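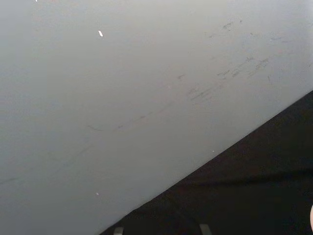
Traces sur une surface claire : vos questions

Ces petites marques grises, ça part ?
Souvent oui ! Je commence toujours par une gomme blanche toute bête, puis un chiffon humide.

Et la longue traînée ?
Pareil, mais en suivant le sens de la trace — et sans appuyer comme une brute (j'ai déjà lustré un coin de mon bureau Skatberg, on ne voit plus que ça).

La pierre d'argile ?
Sur du mat, j'évite.

Comment éviter que ça revienne ?
Des patins en feutre sous la lampe et les pots. Les miens ont coûté 2 euros.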